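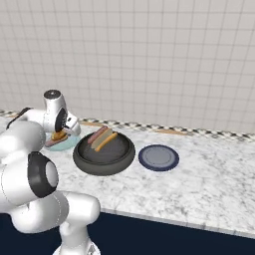

A light-blue plate at the left end of a marble countertop.

I moved from Nadville to Orndale in April with 8 boxes of kitchen stuff, and I swore I'd cook at home every night. You can guess how that went! By the second week I was eating crackers over the sink and calling it supper.

What got me going again was my neighbor, Xiaoyan Luo. She knocked one evening with a bowl of rice soup and asked what I liked to eat as a kid. I said my grandmother's bean stew – the slow kind, with a ham bone and way too much pepper – and she said, well, make that then. So I did. It took me till 10 p.m. and the beans were still a little hard, but I ate two bowls standing up.

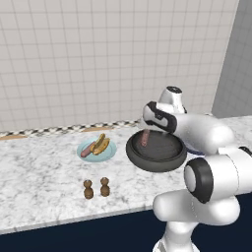

After that I got into the habit of one pot a week, nothing fancy. I'd drive out to the Harju market (it's on the Pridcombe road, past the feed store) and buy whatever was cheap and looked good. Once it was nothing but cabbage. I had cabbage with noodles, cabbage with eggs, cabbage in a soup I'd rather forget.

My grandmother never wrote a thing down, so I've been filling a notebook with my best guesses. The stew is on its fourth version now. Xiaoyan thinks it wants vinegar at the end, and my brother says that's a crime. I've got another bag of beans soaking tonight, and they're both coming over to argue about it.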